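Home | Tickets | Knowledge Base | Downloads | My Account | Log out

Search tickets... Go

Ticket: Label printer skips every second label after roll change
Product: Pleron desktop label printer, USB
Site: Zirkden, Delacroix branch office
Status: Resolved
Priority: Normal

Opened 9:14 a.m.

The printer at the front desk started skipping labels after we put in a new roll. It prints one, feeds a blank, prints one, feeds a blank. On longer jobs the text also creeps down until the last line falls off the bottom. Nothing else was changed that we know of. We have 216 file labels to get out this month and are going through rolls too fast.

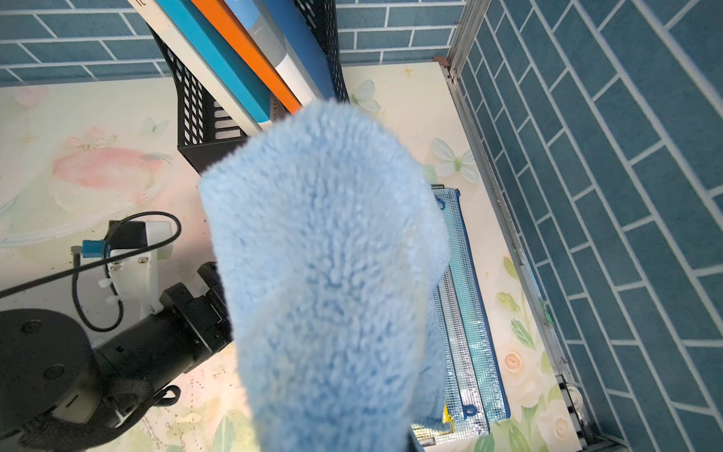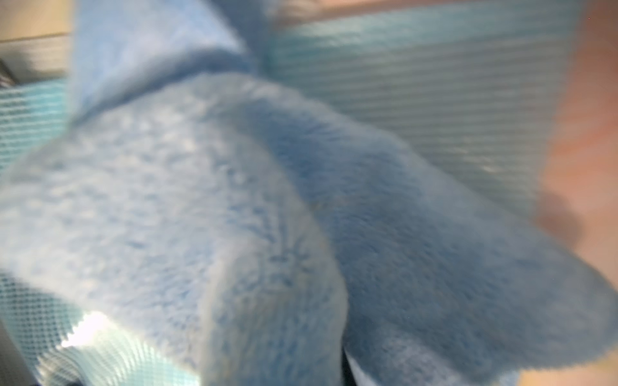
Light blue cloth, both photos.

Already tried before opening the ticket:
- Power off, wait, power on
- Took the roll out and put it back
- Wiped the outside and the inside of the lid with a dry cloth
- Different USB port on the same computer

None of that made a difference. The status light is solid green the whole time.

Support reply, 9:52 a.m.

Thanks for the details. A blank after each printed label usually means the printer is looking for the gap between labels in the wrong place. It can be a sensor problem or a size mismatch between the driver and the roll. Please do the following in order and tell us where it changes:

1. Open the lid and check that the roll sits flat against the left guide. Slide the right guide in until it touches, without squeezing.
2. Close the lid and hold the feed button until the light blinks twice, then let go. The printer will feed several labels and stop. It should stop with a gap right at the tear bar.
3. Print the self-test page by holding feed while turning the power on. Send us the line that says GAP and the line that says LENGTH.

Please don't use a wet cloth or glass cleaner near the gap sensor. A dry microfiber is fine for dust, but glue needs a swab with a little alcohol.

Customer reply, 10:40 a.m.

Roll was already against the left guide. Calibration fed four labels and stopped in the middle of the fifth, not at the gap. Ran it again and it stopped in the middle again.

Self-test says:
GAP 2 mm
LENGTH 28 mm

The box the labels came in says 28 mm as well, so I think the printer has that right.

Support reply, 11:05 a.m.

Those values match the roll, so the stored size is good. Stopping in the middle of a label points to something on the sensor. Glue from a label edge is the usual one. The sensor is the small dark window under the paper path, a little left of center. Turn the power off, clean the window with an alcohol swab, let it dry, and calibrate again.

Also check the driver. Under Printing Preferences, Page Setup, the label height should read 28 mm. If it was set up from the old Skorkmont template it may still be on 14 mm — that template was made for the half-height labels.

Customer reply, 1:20 p.m.

There was a strip of backing paper stuck across the window, with glue under it. It came off with the swab. Calibration now stops at the gap.

Still getting a skip on jobs from the records program, but not from the word processor. Checked the driver and it is on 28 mm. Where else would the size be set?

Support reply, 1:47 p.m.

The records program keeps its own copy of the page size and ignores the driver. Go to File, Label Setup, choose the printer again from the list, and press Reload Sizes. If the height box still says 14, type in 28 and save under a new name. The old template is read-only and will come back on restart if you save over it.

Customer reply, 2:30 p.m.

Height box said 14. Reload Sizes did nothing, so I typed it in and saved a new template. Printed a full sheet's worth of file labels and no skips. The text stays put now as well.

One question — do we need to do the swab every time we change the roll?

Support reply, 2:41 p.m.

No. Look at the window when you change the roll and clean it only if you see glue or paper on it. Calibrate whenever the label size changes. The same size from a different supplier can also need it if the backing is thicker.

Marking this one resolved. Reply here within 14 days and it will reopen under the same ticket.

Recent tickets
Pleron: light blinks red after lid is closed
Pleron: faded print on left side only
Records program cannot find printer after update
Barcode too wide for half-height label
Where to download the Skorkmont templates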